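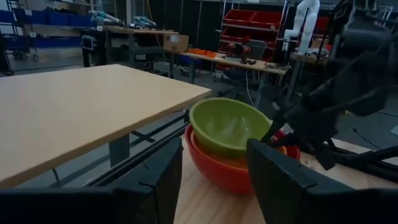
Vernlow Supper Draw

The Vernlow Supper Draw is a members' raffle held in the town of Vernlow from October through May. It is run by the Goodall Hall Association, which owns the brick meeting hall on Duvach Street and has spent most of its existence trying to keep a roof on it. Membership is capped at 155, each member holds one number for the season, and the number is drawn against at every monthly supper until the season ends. The proceeds go to the hall fund and to a small trade school grant.

The draw is one of several long-running supper raffles in the Paruvard valley, and by most measures the least exciting. Its top monthly prize has been raised only twice. Its supporters consider this a sign of sound management.

Origins

The Goodall Hall Association was formed to buy the hall from the estate of a feed merchant, who had used the upper floor for dances and the lower floor for oats. The association paid for the building with pledges, a bank loan, and a series of ham suppers that lasted, according to the minutes, "until the membership asked that there be no more ham."

The raffle began as a way to get people to come to the business meeting. Attendance had fallen to the point that votes were being carried by whoever had brought the key. A single prize, a basket of groceries, was offered to a ticket holder who was present when the meeting adjourned. Attendance tripled the following month, and the meeting, which had previously run past ten at night, was over in 25 minutes. The association took the lesson and made the draw a subscription club the next season.

The first season sold 50 numbers. The cap was later raised in stages as the kitchen was enlarged, and it has stood at its present figure since the hall was given a second stove. The fire code would allow a few more people. The coat rack would not.

Format

A number costs the same for every member and is paid for in full before the October supper. Numbers may be renewed from year to year, and many are. A low number carries no advantage in the draw but some standing in the parking lot.

Each supper begins at 6 p.m. and the draw follows dessert. Three numbers are taken at a regular supper: two for cash and one for the "table prize," which is whatever a local business has been persuaded to give. Table prizes have included snow tires, a cord of split maple, a haircut, and a framed map of Paruvard on which Vernlow does not appear. At the May supper, which closes the season, ten cash prizes are drawn in rising order and the last number out takes the grand prize.

Winning numbers go back in before the next month's draw, so it is possible to win more than once in a season. One member has done so three times. The association's history records this without comment, in a paragraph by itself.

The absence rule

A member does not have to be present to win cash, but must be present to win the table prize. If the holder is absent, another number is drawn. The rule dates from a winter when a 20-pound turkey was won by a member who had gone south until April, and the association had no freezer.

What counts as present has been argued over more than any other matter in the bylaws. The current wording requires the member to be "in the hall or on its steps." An earlier version said "within hearing," which was dropped after a claim was made successfully from across the street.

The drawing equipment

Numbers were first drawn from a milk can. It was replaced by a wire cage with a crank, bought secondhand from a church that had given up bingo, and the cage is still in use. It holds numbered wooden balls, several of which are replacements and slightly larger than the rest. A motion to buy a uniform set has been tabled so often that it has its own line on the printed agenda.

The cage is turned by the youngest person in the room who can reach the handle. Members who suspect the large balls of bad behavior are invited to examine them before the meal, and usually do.

Finances

Half of each season's receipts is returned in prizes. The rest is divided between the hall fund and the grant, after the cost of food. In the most recent season reported, the grant share came to $1,053, the largest sum in the draw's history. The previous high had been set in a year when the grand prize winner gave the money back, an act of generosity that succeeding winners have been careful to describe as unusual.

The grant is awarded each June to a graduating student from the valley entering a trade program. Recipients have gone into welding, dental hygiene, line work and baking, among other fields. There is no essay. Applicants attend one supper and help wash up, a requirement introduced in place of the interview and widely thought to reveal more.

The interrupted season

The draw has been suspended once. A burst pipe in January flooded the lower floor of the hall and closed the kitchen for the remainder of the winter. The association considered refunds, a smaller draw by mail, and a move to the rival hall across the river, in that order of popularity – the last received a single vote. In the end the missed draws were held all at once in May, in an evening that ran to nearly midnight and used up two crank operators. Attendance was 58 at the start and 31 at the finish.

Relations with other draws

Two other supper raffles operate in the valley, both on different weeks of the month, and a fair number of residents belong to all three. An agreement among the clubs fixes the calendar and forbids any of them to serve the same main dish within a week of another. The agreement is unwritten. It was last broken over a chicken pie, and both sides still maintain that theirs was announced first.

A proposal to merge the clubs into one larger draw with a single substantial prize has come up every few years. It has generally been defeated on the grounds that somebody might win it.

See also

Goodall Hall
Paruvard valley suppers
Duvach Street, Vernlow
Subscription raffle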